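Objet : Re: [liste-atelier] Kit bras + pince Prokus – votre avis avant commande ?

Bonjour à toutes et à tous,

Réponse rapide entre deux réunions, désolé pour le style. Je reprends le message d'hier :

> Bonjour la liste,
> On nous propose le kit Prokus (bras, pince parallèle, logiciel Duton) pour
> l'atelier maquettes. Devis correct, mais la plaquette ne montre que des cubes
> en plastique. Chez nous c'est du petit bois collé, fragile, jamais deux pièces
> pareilles. Quelqu'un l'a essayé sur ce genre de choses ? Et le support
> technique, ça répond ?
> Merci d'avance

Oui, essayé. Kit en prêt depuis janvier, via Lamptey (le revendeur, réactif, rien à redire). Nos pièces ressemblent sûrement aux vôtres : petites fenêtres en bois clair, baguettes fines, croisillon au milieu. Serre-joint en C noir posé sur la planche avec la maquette, pince qui descend dessus. Le genre de cas où ça se complique vite. 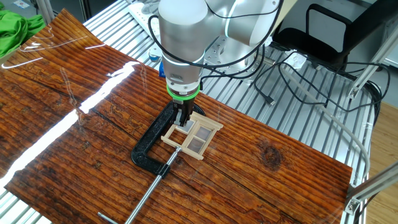

Question de quelqu'un qui suit le fil : et la force de serrage, elle se règle vraiment ou c'est juste trois crans dans un menu ? Chez Hustcombe on m'avait promis un réglage fin, j'ai eu « doux / normal / fort », et deux châssis en miettes la première semaine.

Alors non, ici c'est un vrai curseur, de 1 à 20. Par défaut il est à 16, beaucoup trop pour du bois tendre. Nous on reste à 7, jamais plus. A noter : le réglage saute à chaque mise à jour de Duton, il faut le remettre à la main. Signalé à Lamptey, transmis à Prokus, pas de date pour le correctif.

Autres points en vrac :

– Installation : une matinée. Doc traduite à moitié, prenez la version anglaise.
– Câbles : prévoir des colliers, il n'y en a pas dans le carton. Ca pend le long du bras et ça finit par gêner.
– Surface de travail : attention au vernis brillant. Les reflets perturbent la détection des bords, surtout l'après-midi côté fenêtres. Un fond mat règle presque tout, mais on n'a pas toujours le choix du support.
– Pièce de travers : le logiciel accepte une prise en biais, à condition de le cocher dans les options avancées (bien cachées, onglet « Divers »...).
– Objets qui se chevauchent : point faible. Si un bout du serre-joint passe sous le cadre, Duton voit une seule pièce. On reprend en manuel, ça marche mais c'est lent.

Pour les fenêtres, la prise sur un côté du cadre nous convient mieux que la prise au centre. Moins de contrainte sur le croisillon, et on garde une bonne vue sur les carreaux.
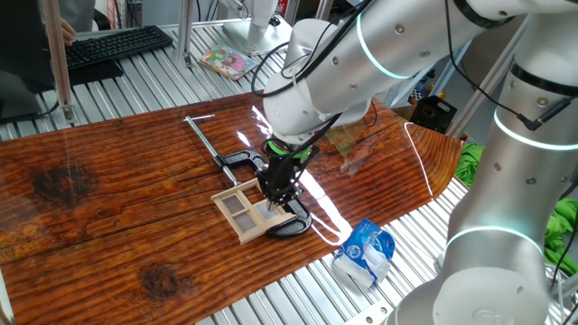 Reste la question du prix. La formule à 2 bras est tentante sur le papier, mais la licence Duton se paie par bras, c'est écrit en tout petit page 7 du devis. Faites-vous confirmer le total par écrit. La maintenance par contre est comprise la première anné, pièces incluses sauf les doigts de pince.

Support : réponse dans la journée en général, par mail. Le téléphone, oubliez.

Mon avis : demandez un prêt avant de signer, et faites l'essai avec vos propres maquettes, les plus moches, les plus bancales. Lamptey accepte sans trop discuter. Nous on va sans doute garder le kit, sous réserve du correctif.

Je peux envoyer notre fichier de réglages à qui veut, m'écrire en direct plutôt que sur la liste, les pièces jointes ne passent pas.

Bonne journée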